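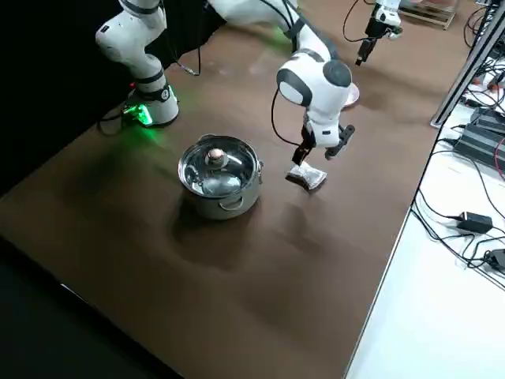
The August open day at the Pulik lab drew members from three chapters and ran from 9:30 in the morning until the last group left the kitchen cell. Most of the program was given over to that cell, a two-arm station that the Pulik group uses for food and tableware tasks. The arms are mounted at the back of a brown-topped table, their power supplies kept off the work surface on a white bench alongside, and the test items for the visit were modest: a lidded pot, a plate, and a silver packet small enough to sit between the fingers of a parallel gripper. Aishwarya Acharya ran the station and Elango D'Souza took questions at the rail.

The task sheet handed to visitors listed four entries: approach and grasp the packet, transfer it over the plate, place it, and handle the pot lid by its knob. Acharya explained that the packet is the item that costs her the most time. A rigid part has one shape and the grasp can be planned from it. A foil packet has a different shape after every grasp, and the reflections upset the depth estimate. Her group plans from the color picture first and uses depth only to set the final height.

D'Souza gave the figures for the current policy. It was trained on 1,060 recorded runs, of which 400 are packet handling and the remainder are divided among lids, dishes and plates. Of the full set, 886 were accepted at first review. The others were trimmed or relabeled before use.

Each arm can work alone or in a pair. From the operator's side the table is covered in brown paper, with a dish rack at the far left and the pot at the far right, so that most two-item tasks force a crossing of the center line. Handover between arms is avoided where one arm can reach, as every handover adds a second grasp and a second chance to slip.

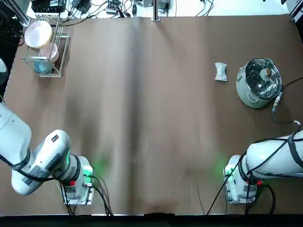
Questions from the floor

Selvaraj Dissanayake (Kragh) asked how often the cell is recalibrated. Acharya said at the start of each shift and after any change of fingers. The procedure takes one operator and a printed target. Bindu Namboodiri asked about cable routing, which several members had noticed. The cables are left slack on purpose during development and will be clipped to the links when the joint ranges are final.
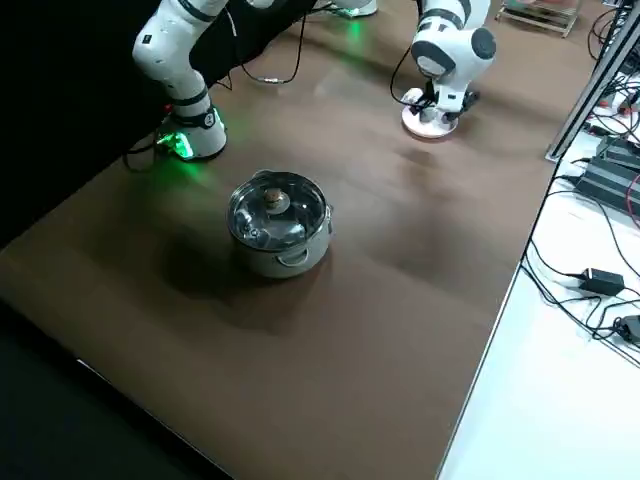 Why use two arms if most of the tasks need only one?

The second arm shortens the reach on a wide table and can hold an item steady while the first works on it. Lids and bags are the usual cases.

Aishwarya Murthy of Grovine then described the wrist camera, which her firm helped to specify. It is mounted close to the fingers and keeps the held item in view through the whole transfer. For sheet and mesh materials the policy relies on it heavily. When material is gathered at one end and held by the neck, the free end spreads and hides much of the target,
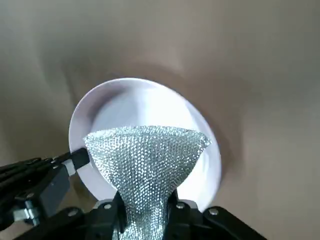 and the placement point then has to be carried over from an earlier view. Murthy's preferred fix is to store the rim position of the plate before the item comes over it and to ignore later estimates that disagree by more than a set limit. The limit is tuned by hand at present.

Slides from both talks are in the members' area under Femon, together with the task sheet. The raw logs are not being released. Members wishing to bring their own test items to the next visit should send dimensions and weight to Dissanayake in advance. Items with liquid contents will not be accepted.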